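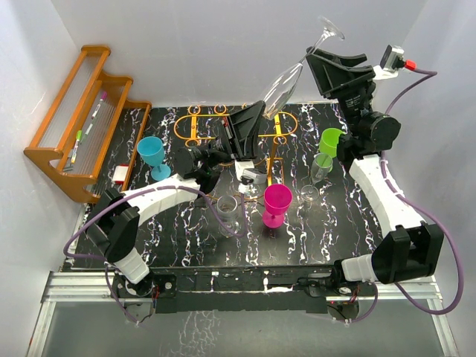

A clear champagne flute over the black table, with a blue plastic goblet on the left.

Ditte Fogh started hiring out drinking glasses when a cousin got married on a farm and the hall nearby had nothing but tumblers. She bought what she needed, washed it all herself on the Monday, and then had boxes of it in the spare room.

"People kept asking to borrow it," she said. "After the third party I started charging. It wasn't much. It paid for the dish soap."

The business is called Tarkier now and it has a unit behind a tile shop, with a kitchen at one end and shelving down both sides. She owns 600 champagne flutes, 344 wine glasses, and a mixed lot of plastic goblets in colours she says she would not have chosen if she had paid full price. The goblets came from Reseseo, a party shop that was closing down.

I asked if anyone wants plastic when they can have glass.

"All the time. Anything beside a pool. Anything with kids running through it, or on a boat. The blue ones go out most weekends in summer. They scratch, so I look at them against the light, and if the bowl's gone cloudy I take it out of the hire stock."

Flutes are what she talks about most. They are the most popular thing she has and she finds them a nuisance. The stem is thin, the foot is wide and the bowl is too narrow for a hand with a cloth in it.

"I tell people, don't twist. If you hold the foot in one hand and twist the bowl with the other, it'll snap at the stem. You hold the bowl to dry the bowl, and you hold the foot to dry the foot. My mother used to twist everything. She went through a lot of glasses."

Customers are asked to send things back rinsed but not washed. Some wash them anyway, and she would sooner they didn't, as lipstick that has been through a home dishwasher sets hard on the rim. She takes it off with a bit of baking soda on a damp finger. For wine stains in the bottom of a flute she uses warm water and white vinegar, leaves it overnight, and goes in with a narrow bottle brush in the morning.

Packing is done in divided crates, which she buys from a supplier called Ragnarsson. Flutes go in upside down. Wine glasses go in upright, and she admitted there is no good reason for that beyond habit. Goblets are packed on their sides in tubs with a tea towel between the layers.

"I had a fellow helping me who stacked the goblets one inside the other. You can do it, but then you can't get them apart. We had a whole tub like that. We ran them under the hot tap for an hour."

Breakages are charged at cost. Last year it came to 37 pieces, which she thought was good, and most of those went at one event when a trestle table folded. She did not charge for those. The trestle was hers.

What she would like is a better way to choose. People order from a list on her website, and the list does not tell them much. A tall narrow flute and a shorter, rounder one both just say "flute". She would like customers to come in, hold a few different shapes and see how they sit on a table.

"They always pick up the tall one first. Then I ask them how far the tables are from the kitchen, and if there's grass, and they put it back."

Is there grass at most of them?

"Nearly always. Grass or gravel. A wide foot helps, but a tall glass on a picnic rug is going over."

She has one large order on the books for December, a staff party for a company called Pliloslow, which wants 613 glasses of mixed kinds. She has enough on the shelves, though it will leave her short for anything else that week. She has already turned down a birthday.

Her own cupboard at home has eight glasses in it, none of them matching. One is a flute with a chip in the foot that she could not hire out and did not want to throw away. She keeps pencils in it.

Tarkier is open for pickups on Wednesday from 8 am until noon, and at other times if you ring first. Ms. Fogh asks that you bring a car with a flat boot floor.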